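Storing flat gift boxes in an unheated garage, will they warp?
Posted in Small Sellers Help, Lanwood community board
January 16, 2025

candlewick_porch
Hi all! I make soy candles and sell them at the Lanwood winter market, and I finally gave in and ordered my boxes in bulk, the plain ones from Wunderlich that come flat and fold up. The minimum was 1,000, so my hall closet is now out of the question (my husband was very sweet about it, but he would like to reach his coats again). We have a garage with no heat and a concrete floor. Could I keep them out there through February, or will they curl up on me?

maplehollow
Dampness is what gets them, far more than the cold. I lost a good part of an order one year by leaving it right on the concrete, and oh, that was a sad morning. Get them up on a shelf, away from the outside wall, and lay them flat in short piles. I stop at 40 to a pile and put a board on top. Leave the plastic wrap on whatever you won't need for a while, and bring a batch indoors the night before you fold so the cardboard can relax a little. Cold board cracks at the creases, at least mine does! 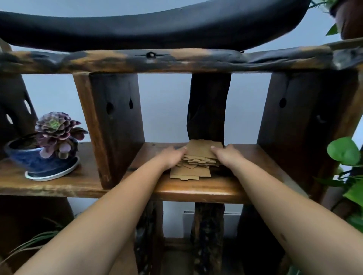
Flat cardboard on a wooden shelf.

A cheap humidity gauge is worth having too. If it keeps creeping up, I'd move the whole lot inside and apologize to the coats.

tinroof_22
mine are in the garage all year no problem. depends where you live

quiltsandsuch
I agree about the shelf, and I'd add one thing, which is to keep them away from your scented stock. Plain cardboard soaks up smells like you wouldn't believe, and I once had a customer ask why her baby quilt smelled of cinnamon. Under a bed is lovely if you have the room. Good luck at the market!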